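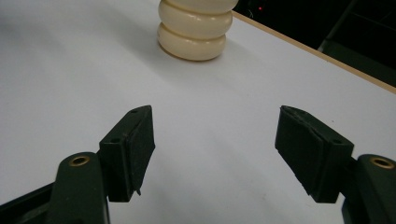

五月、午前九時すぎ。作業ノート、地域ニュースの地名抽出の続き。

昨夜しかけておいたStiltarの処理は朝には終わっていた。めずらしい。対象はSollembridge地区の事故・火災・断水・通行止めの記事で、全部で766本。うち31本で地名が取れていないか、取れた地名が見当違いの場所を指している。割合だけ見れば悪くない数字で、報告会ならここでスライドを閉じるところだが、ノートなので中身を見る。

## 外れた記事の中身

いちばん多いのは、配信元の欄に書いてある地名を事件の場所だと思い込むパターン。記事の頭に「Sollembridge発」とあると、Stiltarは本文がどこの話であろうと、Sollembridgeの真ん中にピンを立てる。おかげで地図上では市役所の前の交差点が火事と断水と落石に同時に見舞われている。住んでいる人が見たら引っ越しを考えると思う。

次に多いのがHerkis。これは川の名前で、橋の名前で、川沿いの地区の名前で、さらにバス停の名前でもある。記者のほうは地元の読者に向けて書いているから、「Herkisで車両同士の接触」としか書かない。地元の人にはそれで通じるのだろう。こちらには通じない。辞書では川が先に登録されているので、接触事故は軒並み川の中で起きたことになっていた。

三つ目は続報。第一報には番地に近いところまで書いてあるのに、続報では「先に伝えた現場」で済まされる。続報だけ単独で読ませると当然わからない。わからないなら空欄で返してくれればいいのに、Stiltarは空欄を恥だと思っているらしく、記事中の別の地名、たとえばけが人が運ばれた病院の所在地を堂々と返してくる。この件だけは設定で直せる。説明書の後ろのほうに「確信度が低いときは出力しない」という項目があった。既定値はオフ。なぜオフなのかは書いていない。

## 午前中にやったこと

- 発信地の行を本文から切り離して、別の欄に入れた
- Herkisの辞書項目を川・橋・地区・バス停に分けた
- 低確信度の出力を止めた
- 切り離しの正規表現を一度まちがえ、本文の一行目まで捨てた記事ができたので、元データから入れ直した

最後の項目は書かないでおこうかとも思ったが、次に触る人が同じ穴に落ちるので残す。発信地のあとの記号が、コロンだったりダッシュだったり、ただの空白だったりする。同じ編集部の記事でも時期によって違う。空白の場合だけは後ろの改行まで見ないと区切れない。

## Başaranの記事について

午後、Başaranから買っている配信分を混ぜて再処理した。こちらは書式がそろっていて助かる。そろってはいるのだが、一報が長いと途中で切れて「[…]」で終わる。契約上、本文は最大700字までということになっている。肝心の場所が切れた先に書いてあるらしい記事が混じっていて、これは抽出の腕がどうこうという話ではない。

とはいえ評価表の上では、切れた記事も切れていない記事も同じ「失敗」の列に入る。今日のところは「本文欠け」の列を新しく作って、そちらに移した。成績をよく見せるための列だと言われたら、まあ、半分はそのとおり。残りの半分は、直せないものを毎週眺めて落ち込むのをやめるため。

切れ方にも癖がある。文字数で機械的に切っているので、Başaranという表記の最後のnだけ落ちている署名行が見つかった。ついでに、ş が別の文字に化けた版も辞書に入っていた。誰かが以前、化けたほうを正として登録したようだ。履歴を見たら登録したのは自分だった。直した。

## 閲覧数の欄

脇道。古い記事ページを取り込むと、末尾の「コメント受付終了」と閲覧数の表示まで本文にくっついてくる。これがときどき番地に見える。「通り」で文が終わって、その直後に閲覧数の数字が来ると、Stiltarは喜んでつなげる。つまり記事がよく読まれるほど、現場は通りの奥のほうへ移動していく。人気のある火事は町の外まで出ていた。

取り込みのときに末尾の定型部分を落とせば済む話で、実際それで済んだ。ただしページの型が2種類あって、新しいほうでは閲覧数が見出しの下に来る。古い型だけ見て「済み」と書きかけ、消してこの段落を書いている。

## 午後四時、再処理の結果

発信地に引っぱられる誤りは消えた。市役所前の交差点には平和が戻った。

Herkisは改善したが、まだ怪しい。「Herkisの手前」「Herkisを渡ったところ」のような書き方がある。渡ったところ、はどちら岸から渡ったのかで場所が変わる。編集部の建物がある側から見て、と考えるとたいてい合うので、仮の規則としてそう入れた。根拠は「たいてい合う」以外にない。規則ファイルのコメントにもその言葉のまま書いてある。もっと立派な根拠を知っている人がいたら書き換えてほしい。

続報の空欄は予想どおり増えた。地図上の点が減ったので、画面を見た人から「壊れたのか」と聞かれると思う。前のほうが壊れていた、と答えるつもり。続報と第一報をつなぐ処理はまだない。見出しの似かたでつなぐ案は一度試していて、「Sollembridgeで断水」の記事が季節をまたいで全部ひとつの事件になった。水道局に気の毒なので、その案は戻さない。記事どうしのリンクが残っているものだけ先につなぐほうがましだと思う。

## 次にやること

- 新しい型のページで、見出し下の閲覧数を落とす(古い型は済み)
- 記事内リンクで第一報と続報を結ぶ。リンクのない続報は空欄のまま置く
- Başaranに、切れた先の場所情報だけ別欄でもらえないか問い合わせる。前回の問い合わせの返事はまだ来ていないので、同じメールに足す
- Stiltarの設定ファイルをノートと同じ場所に保存する。今は自分の机の機械にしかない
- バス停のほうのHerkisは、廃止されたという記事が対象の中に一本あった。いつの時点の記事まで有効にするか決める

五時前、設定ファイルの保存だけ先に済ませた。ファイル名は「最終」にしかけて、同じ名前のものがすでにあったので「五月」にした。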